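发件人：Sihan Cheng
收件人：Skeston 街区邮件列表
主题：Re: [skeston] 好消息：Quaye 要来我们这儿开店了

Gifty，各位邻居：

先把原信贴在前面，省得大家往回翻。

Gifty Acheampong 写道：
> 大家好！刚从 Bodirgate 那边拿到消息，Quaye 已经签下老邮局
> 一楼的铺面，今年秋天开业。这会是他们在本市的第 7 家店。
> 面积 157 平方米，室内 50 个座位，招工优先考虑本街区居民。
> 菜单和别的店一样：炖豆饭、炸大蕉、烤鱼，还有那个辣酱。
> 据说营业到晚上十一点，周末更晚。
> 我觉得这对咱们这条街是大好事，空了这么久的铺子总算有人
> 接手了。Efua 已经在问能不能预约开业当天的位子了 :)
>
> Gifty

我也爱吃他们的炖豆饭，这一点先说清楚，免得有人以为我跟这家店有仇。但是这封信里的内容，我一条一条看下来，能当真的不多。

第一，“已经签下”。谁说签下了？Bodirgate 是房东的代理，铺面租不租得出去跟他们的佣金直接挂钩。同一个铺面，前年说要来一家面包房，也是“已经签下”，橱窗上的海报贴到褪色，面包房最后开到河对岸去了。再往前是 Vodstead 咖啡，连招工启事都登了，我家老大还投过简历，到现在没有回音。所以我想问 Gifty，你看到的是租约，还是 Bodirgate 发的那张宣传单？如果是宣传单，我手里也有一张，上面写的是“意向”，字很小，在最下面一行。

第二，“今年秋天”。秋天有三个月，哪个月？老邮局一楼没有排烟管道，这一点住在楼上的 Deividas Ramanauskas 比谁都清楚，他家厨房的窗户正对着后院那面墙。做烤鱼的店不可能不装排烟，装排烟就得走后墙，走后墙就要申请。我在区里的公示栏上从头翻到尾，到昨天晚上为止没有这个地址的任何申请。申请没递，施工队没进场，秋天开业从何说起？我家去年换一扇临街的窗户，前后都等了四个月。
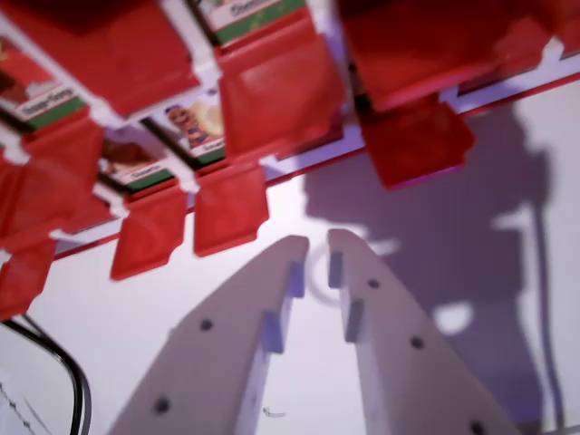
第三，座位。157 平方米里要放厨房、冷库、厕所、收银台，还要放 50 个座位。我去过 Quaye 在车站边上的那家，地方比这个大，坐着吃饭胳膊肘都能碰到隔壁桌的盘子。要么座位数是按还没批下来的外摆区一起算的，要么厨房会小得只能热一热中央厨房送来的东西。如果是后一种，那跟我们喜欢的那家 Quaye 就不是一回事了。第一家店的豆子是当天早上在店里炖的，后来开的几家是不是还这样，我问过店员，他笑了笑，问我要不要加辣酱。

第四，招工优先考虑本街区居民。这句话没有成本，谁都可以写。几个岗位？全职还是兼职？优先到什么程度？“考虑”两个字后面什么都没有。Vodstead 当年写的也是这一句，几乎一字不差，我怀疑 Bodirgate 存着一份模板，每次改个店名。

第五，价格。信里没提，我替大家提一下。车站那家的炖豆饭开业时一个价，过了半年涨了一次，碗还换小了。Mohammed-Awal Ametepe 在列表里说过，他带三个孩子去吃一顿，花的钱够在自己家做一个星期。他那封信没什么人回，我觉得值得再看一遍。街口卖饭的小铺子撑到今天不容易，如果中午的客人都去排新店的队，等新店热闹劲儿过去了，小铺子也许已经不在了。到时候我们两头都没得吃。

还有晚上十一点打烊的事。楼上住着人，老邮局的楼板薄，以前邮局盖戳的声音二楼都听得见。十一点打烊，收拾桌椅、倒垃圾、送货的车倒进后院，怎么也得过了十二点。这件事应该在营业时间定下来之前谈，定下来以后再谈就只剩下投诉了。

我知道会有人说我泼冷水。铺子空着我也不喜欢，冬天晚上从那儿走过黑洞洞的，我宁可那里亮着灯、飘着饭味。可是我们这个列表上有 856 个地址，一封信发出去，第二天整条街都当成定下来的事在讲。理发店的人已经在问我停车怎么办了，我哪里知道停车怎么办。

所以我建议先弄清楚几件事，弄清楚了再庆祝也不迟：

租约到底签没签，由谁签的，是 Quaye 本店还是加盟的人。加盟的话，加盟人是谁，以前开过店没有。
排烟走哪面墙，什么时候递申请。
外摆区占不占人行道，婴儿车和轮椅还过不过得去。
垃圾桶放哪里。后院现在那几个桶已经满得盖不上了。
打烊和送货的时间，能不能写下来。

Gifty，你跟 Bodirgate 那边有联系，能不能麻烦你把这几条原样转过去，请他们书面答复？电话里说的不算，上次面包房的事就全是电话里说的。如果他们愿意派人来跟大家见一面，我可以去借学校的教室，晚上七点以后都行。

Efua，开业当天的位子你先别急着约。真开了，我陪你去排队，饭钱我出。

Deividas 如果看到这封信，请说一下后墙那边最近有没有人来量过尺寸。你上个月提到有两个人拿着卷尺在院子里转，我想知道是不是同一件事，还是修水管的。

Sihan

另：请回信的时候把原文删短一点，上次讨论路灯那一串，我在手机上划了半天才划到底。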